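Subject: Re: Oltmanns finale, which cut is being shown?
From: Arne Kuhlmann
Date: 2025-08-31

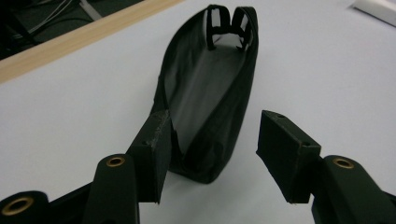
Does the streaming version of the Oltmanns finale include the reunion segment? Only the first part of it. The stream stops after the judges come back on, and the rest went out as a separate episode that hasn't been added to the catalogue yet.

Henrike Schwerdtfeger wrote:
> I watched the final of season 2 last night and it ended straight
> after the winner was named. I remember a long reunion with the
> eliminated bakers, including the argument over the Podumitz
> challenge. Did I dream it, or has it been cut? Also, does anyone
> know if the Plindivari episode is coming back? It's missing from
> my list altogether.

You didn't dream it. The broadcast in April ran to 119 minutes with the reunion attached. The argument is in the second half, so you won't find it on the stream for now. I still have my recording and checked it this morning. Elfriede Fuchs walks off, the host fills in for a bit, and then they go to the ad break. She's back in her chair afterwards with no explanation.

Plindivari I'm less sure of. Ludger Hagedorn posted in message 791 of the archive that it was pulled over a music licence, but he didn't say where he'd heard that. The episode numbering on the stream skips it, so I don't think it's a glitch at your end.

For what it's worth, I thought the final itself was a bit flat. The Sanitz team had the better centrepiece and the judges spent most of their time on the flavour of the sponge, which we obviously can't taste. The semi-final was stronger television — the three of them working at one bench, and the colour going wrong on the glaze with 23 minutes left.

I can't put the recording up here, but I can type out the reunion for the episode guide if people want it. Arne Brandes did the one for season 1, so I'd follow his layout. Please write to me off-list about that, as the last transcript thread got very long.

Arne K.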